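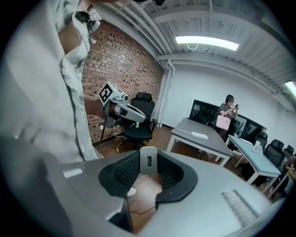 The main room in June, looking towards the corner with the wall screens

Kevo Community Workspace: second progress report on the main room
Prepared by Nurhan Kozan for Hatice Değirmenci, Ateş Fund

Period covered

This report covers the work on the main room from the end of the first stage up to June. The entrance, the kitchenette and the accessible toilet were covered in the first report and are mentioned only where something has changed.

Summary

The main room is open and in daily use. The floor, the ceiling and the walls are finished, the lights are working and the wall screens are up. Storage and cable management are not finished. We expect to complete both within the existing grant and are not asking for more money.

Floor

The wooden floor was sanded and sealed by Trundar. Boards near the old loading door had lifted and were replaced with reclaimed ones from the back store. The colour match is good enough that most people do not see the join. We lost four working days when the first coat of sealant did not cure evenly and had to be taken back. Trundar did this at their own cost.

We have asked users to put felt pads under anything with metal legs. The office chairs run well on the wood, but the castors pick up grit from the yard and will mark the surface if they are left dirty. A doormat has been ordered.

Walls and ceiling

The brick wall was cleaned and repointed, and we have left it bare. The original plan was to board it over for warmth. Yiğit Canpolat looked at the heating figures for the winter and advised that the saving would be small, so the money was moved to draught-proofing the windows. The adjoining wall is plain and painted white.

The corrugated ceiling panels have stayed exposed and are painted white, as are the pipes along that side. A suspended ceiling was priced and turned down. It would have lowered the room too much and hidden the pipework, which the plumber still needs to reach twice a year.

Lighting and screens

We kept the rectangular fluorescent fittings and had them rewired. Replacing them was in the first budget, but the fittings tested sound and the evening groups were happy with the light. The unspent amount, 414 pounds, is shown as a separate line in the accounts and we would like to put it towards storage, if you agree.

Two black screens are now mounted on the white wall. Elif Naz Karabulut has written a one-page guide to connecting to them and it is kept with the booking sheet. One bracket was delivered with the wrong bolts, and Skerkarex sent the right ones within the week.

Furniture

The black mesh office chairs came second-hand from Skerkarex. They have tall backs and armrests, and the gas lifts were checked before delivery. We bought 11 in all. One was returned with a cracked base and has been replaced.

Use of the room

Since opening, the room has had more than 650 individual visits. Mornings are the quietest time. From 4 p.m. onwards it is usually booked, and we have had to turn down a few requests. Gönül Gündoğdu is trialling shorter evening slots to see if this helps.

Outstanding work

Cables still run across the floor in places. The electrician has quoted for extra sockets along the brick wall, and until they are in we are using floor covers on the main walking route.

There is nowhere to leave coats and bags. Hooks and a low shelf unit are planned for the wall by the entrance.

Small items such as bottles get left on the floor by the chairs. We will add side tables if the shelf unit comes in under its estimate.

Decision requested

Please confirm whether the lighting underspend may be moved to storage. The supplier is holding the price of the shelf unit until the end of next month.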